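Search this site: type and press enter

January 2025

Slept better last night, six hours without a break, and woke up before the heat came on. I'm writing this down because I said in December I would keep track of the sleep thing properly and then missed most of the month.

What I've changed so far. No coffee after lunch. The phone charges in the kitchen. I bought a cheap alarm clock from Skokuso, 18 dollars, and it ticks, so it went in the closet with the door shut. I can still hear the alarm from there and I have to get up to turn it off, so that part works out fine. I set the thermostat lower at night and added a blanket. The first few nights I was cold until well past midnight and wanted to give up on it.
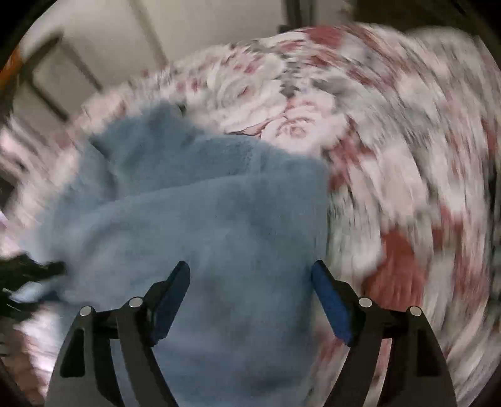

The walk after dinner is the one I keep skipping. The loop past the Akpan warehouse and back takes me half an hour if the light at the crossing is with me. It was icy on the hill side all last week and I stayed in. On the nights I did go I fell asleep faster, but I only have four of those in the notebook, so I'm not putting much weight on it.

I tried the magnesium from Nirari too, 300 milligrams with supper. No difference that I could tell, and my stomach didn't care for it. I'll finish the bottle or I won't.

Reading in bed is allowed as long as it's on paper. I'm on page 12 of an 800 page history of canals and have been for a week. I read the same paragraph about a lock keeper's wages three nights in a row. I may switch to something with chapters.

The bad nights are still the ones before an early shift at Ziltasano. I lie there doing the arithmetic on how many hours are left, and then doing it again. Last time I got up and folded dish towels in the kitchen with only the stove light on, drank some water, and went back after twenty minutes or so. I slept then, though not for long. I'd like to do that sooner next time and skip the arithmetic.
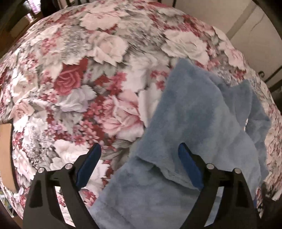 Should I nap after a short night? I've decided a nap is fine if it's before three and I set the clock for twenty minutes. Longer than that and I'm awake past midnight again, going by the notebook.

Need to buy lamp bulbs, the warm kind. Also call about the furnace filter. Turned in at ten.

Posted in: Journal, Sleep, Winter

3 comments

marshgrass: The arithmetic! I do this every time I have a flight. Turning the clock to face the wall helped me a bit.

oldporchlight: Magnesium did nothing for me either. The walk did, but it took a few weeks before I noticed.

tinroof_44: What's the canal book called? Sounds like what I need.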